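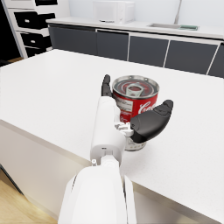 Red can, white table

First time giving the message – notes or no notes?
Posted by Dušan Stojanović

Hello everyone, and thank you for such a friendly site! Our pastor at Stusham Chapel is away in December and has asked me to speak in his place, on Psalm 67. I have written the whole thing out, all 3,000 words of it, and when I read it to my wife she kindly said it sounded like a letter from the bank. Should I learn it by heart, or go up with just an outline and trust the Lord for the rest? 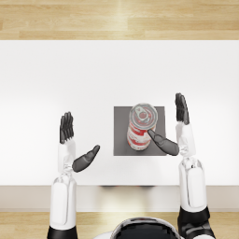

Replies

Gun-woo Ji
What a lovely thing to be asked! I've preached off and on for 19 years and I still write every word, but I leave those pages at home. I take one sheet with the main points, the first sentence and the last sentence (the last one matters most, or you'll circle the runway forever).
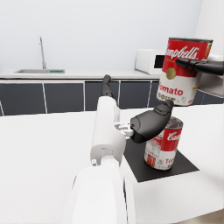

Then I read the psalm out loud every morning that week, slowly, until the wording feels like my own. If you lose your place on the day, just go back to the verse you were on and read it again – people will be glad to hear it twice. And do trim it a little. Mine are nearer 2,154 words, and my wife still checks her watch.
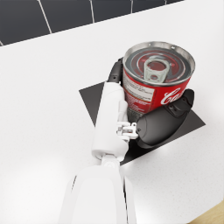 Wirnico
Full notes, big print. Number the pages, I dropped mine once.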